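Plirnia Rulebook Kit, third edition: a long review from a happy user
27 November 2024

I bought the Plirnia kit in June, mostly for the scene pack, and the part I now open every day is the rulebook. It is a set of written good-practice rules for testing mobile robots in simulation, a checker that reads your test logs against those rules, and 251 ready-made rooms to run them in. I love it, with a few grumbles.

What you get

The rules are short and written in plain English, so my newest coworker could follow them on day one. My favorite is the one on stopping distance: you must declare it before the run, in the log header, and the checker throws the run out if you fill it in later. We used to do that all the time (guilty!) and our numbers looked better than they should have.

There is also a rule that every pass rate must come with its seed list and the software version. Dull stuff, but when we reran an old batch of 1,000 trials under it we could finally say why two of our reports disagreed. One had been run on a different floor friction setting and the log never mentioned it.

The checker

Fast, and it says what is wrong in a full sentence with the rule number next to it. It chewed through 544 logs over lunch on my ordinary work laptop. I would like a way to mute a rule for one folder only, because right now you mute it everywhere or live with the warnings.

I tried Ginting's checker before this one. It has nicer charts, but the rules behind it sit in a locked file, and I want to read what I'm being held to. With Plirnia you can open the rule, see the reasoning, and write a local exception that shows up in the report for anybody to question. That last bit has done more for our reviews than any chart!

The rooms

The rulebook asks for clutter near the walls, open floor in the middle, and at least one boundary between different surfaces, and the rooms are built to match. Some of the mixes are wonderfully odd. The one I keep going back to puts a step stool, a bag and a white cabinet around a very pale floor, with a tiled wall down one side and a grassy slope with red flowers past it. A bright, nearly even floor is a good test for anyone leaning on cameras, and the rules tell you to include one. Small objects are low resolution, so don't plan on testing recognition with the things on top of that cabinet.
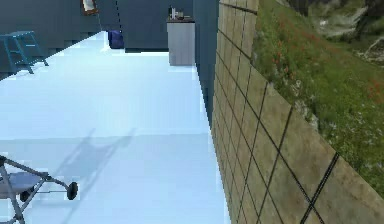 Setup and support

Installing took me 3 tries. The guide assumes you already have the Tilen runtime, and the Dondero plug-in has to go in before the rooms or they load without collision shapes. Support answered the same afternoon and has since fixed the page. Updates to the rules come with a list of what changed and which old logs it affects, and I wish every standard I work with did the same.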